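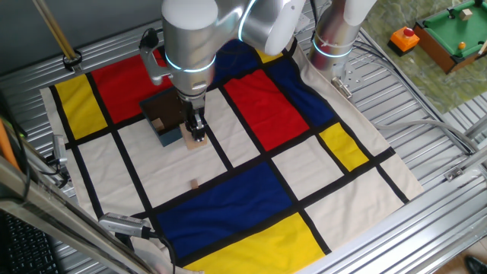 Station with the grid cloth down, seen from the rail side.

Moltel Block-and-Box: data card and house rules

Version of 19 January 2022. Maintained by the bench group at Pliltemham.

What's in it

Moltel is a set of tabletop recordings made on one two-arm station. The task is small on purpose: wooden pieces, an open box, a gripper, a cloth with a loud pattern. There are 487 episodes in this release, recorded over 37 sessions. Each episode comes with joint positions, gripper opening, the fixed camera views, and a short text note from the operator.

Most of this card is about how we record, and we're really happy with how that part came out! The rules below started as a sticky note and grew into something we now use for every set we make. Please borrow them, change them, and tell us what you changed.

Rules before a session

1. Press the emergency stop once and confirm both arms report it. Release it, then clear the fault on each arm separately.
2. Keep the stop button within reach of the person supervising. The operator and the supervisor are two people, always.
3. Lay the cloth so it covers the middle of the table and smooth it by hand. Small wrinkles are fine and we like having them in the data. A fold tall enough to catch a fingertip is not fine.
4. Check cable slack at the wrist by moving the arm through its full working range at low speed. If a cable pulls tight anywhere, re-dress it before recording.
5. Speed cap is set to 9 percent for the first run of the day. Raise it only after that run has been played back.
6. Write the session number and the cloth orientation in the log. Yes, orientation! The pattern isn't symmetric, and we lost a whole afternoon of labels in version 0 by forgetting this.

Rules during a session

Hands stay off the cloth while either arm is enabled. To reset the pieces, the supervisor calls "hold," the operator pauses both arms and repeats "hold," and only then does anyone reach in. It feels silly for the first ten minutes and then you stop noticing it.

An episode ends when the operator marks it, or at 45 seconds, whichever comes first. Failed attempts are kept. We mark them failed and leave them in the release, and they've been some of the most useful episodes we have.

If a piece gets knocked off the table, the episode is marked "dropped" and the piece stays where it fell until the arms are paused.
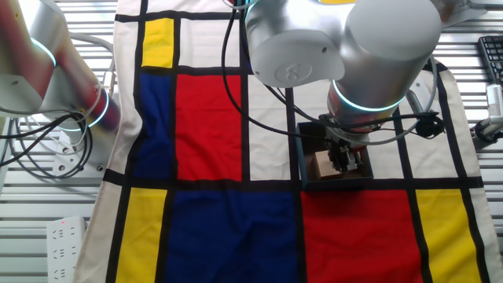 Can I add episodes from my own table to this set?
Send them in as a separate folder with your own session log and we'll list it next to ours. We don't merge recordings from different stations, so the calibration files stay easy to trace.

Labels

Every episode has one of four outcome tags: done, failed, dropped, stopped. "Stopped" means someone pressed the emergency stop or called a hold that wasn't part of a reset. We ask two people to tag each episode without seeing the other's tag. When they disagree, the episode gets both tags and a flag in the index, and you can decide what to do with it.

Operator notes are free text. We fixed spelling and nothing else. Some are long and some just say "ok."

Calibration

Cameras are calibrated at the start of each session and again at the end. Both files ship with the data. If the two differ by more than the tolerance in calib/limits.txt, the session is listed under "drifted" in the index. Drifted sessions are good for testing how robust your method is, and a bad choice for measuring accuracy.

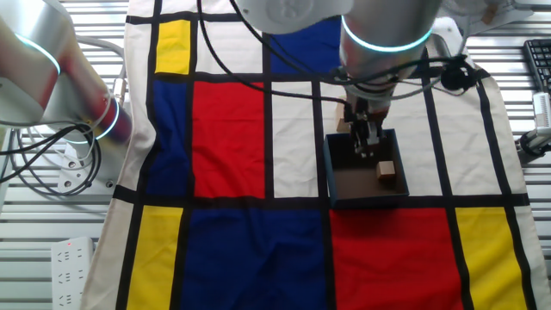

The same goes for gripper readings. We zero the fingers fully closed before each session and log the offset, and the raw values are never overwritten. If you want corrected values, run the script in tools/ and it will write a new column beside the old one.

Splits

Split by session, please, never by episode. Neighboring episodes share cloth folds, lighting and cable position, and a random split will make your numbers look much better than they should. A session-level split is in splits/default.txt.

Known gaps

One cloth, one room, very few operators. The index has no field for lighting yet. Text notes from the first nine sessions are shorter than the rest.

Related

Niazi holds our playback and tagging tool. Grelteck holds the log templates, including a blank pre-session checklist you can print. Open an issue there if a rule is unclear or if your station needs one we haven't thought of.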